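Eltdale Housekeeping Course
Unit 6 handout: entry areas and window ledges

Caps and hats go on the coat rack, one to a hook. Check the brim for marks first and wipe with a damp cloth.

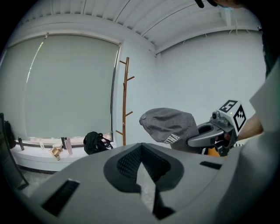
Bags are next. Hang them by the strap or stand them upright at the foot of the rack. Bottles go to the kitchen.
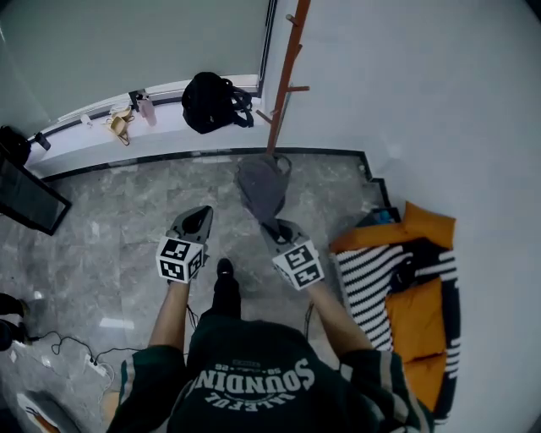
Dust the ledge from left to right, then do the baseboard. Fold blankets before stacking cushions. Allow 32 minutes for the whole room. Read the Baxter notes before Unit 7.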